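Barrett Benavides
@bbenavides · August 2020

Thread. My water utility wants me to believe a dripping faucet is why my bill went up. I have questions. (1/16)

2/ Background for anyone outside Condport: we got a mailer last week. Glossy, four colors, a cartoon droplet with eyelashes. It says households can "take charge of their usage" with a few easy habits. Turn off the tap while brushing. Run full loads. Fix that drip.

3/ Same week, my bill. Usage for the period: 2,412 gallons. Last year, same period: 3,953 gallons. So I used a lot less water. The bill is higher. I read it again standing up in case that helped.

4/ I called. The person on the phone was perfectly nice and told me to check the toilet for leaks. I said my usage is down. She said leaks can be hard to spot. I said the meter would spot it. She said she would send me a mailer.

5/ The increase is in something called the "system readiness charge." It was a flat fee on the old bills too, but it was small and it was called "service." It got bigger when it got a new name in April. Draw your own conclusions, I've drawn mine.

6/ Flat means flat. I could move out, shut the valve and let the place go dry, and I'd still owe it. There isn't a habit on that mailer that touches it.

7/ Now the part that gets me. The mailer pushes a "smart" faucet attachment from a company called Grovetti. Residents get a coupon! It's supposed to cut kitchen use by a third. A third of what? Measured where? There's an asterisk, and the asterisk goes to a web page that wants my email address.

8/ I gave it a junk address. The page says the savings were "observed in participating homes." It doesn't say how many homes or what they were doing before. If you pick people who leave the tap running all day, I can save them a third with a Post-it note.

9/ Several of you are going to tell me dishwashers use less water than washing by hand. I've seen that claim a hundred times. Maybe! Compared to whom, though? Somebody rinsing every fork under a full stream, sure. I fill a basin, wash, dunk, done.

10/ And I'd have to buy the dishwasher. And plug it in. Funny how the thrifty option always starts at a store.

11/ Current equipment, for the people asking if I've "considered upgrading":
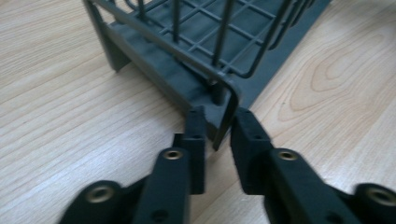

My dish rack. Gray, not smart, no coupon.

12/ A cousin over in Skirbridge says their utility did the same thing, mailer and all, with a different cartoon. She went to the rate hearing. They gave each speaker 3 minutes and then thanked everyone for their passion. The rate passed.

13/ To be fair, pipes cost money. I'm not against paying for pipes. If the mains on Temba Street are as old as everyone says, then put that in the mailer: we need to replace these, it costs this much, you'll pay this much, for this many years. I'd grumble and I'd pay.

14/ What I don't buy is that the fix lives in my kitchen. I asked for the capital plan and got a PDF that's 394 pages long. You can't search it. Half of it is scanned sideways. I'm on the section about valve boxes and so far no sign of what the readiness charge pays for.

15/ If anyone in Condport has an April bill and one from before the name change, send me the flat fee line from both. Cover up your account number, please. I want to know if it went up the same for everybody or if it depends on the meter size, which the woman on the phone couldn't tell me.

16/ Also, yes, I checked the toilet. Food coloring in the tank, waited half an hour, bowl stayed clear. Please stop replying with toilet advice.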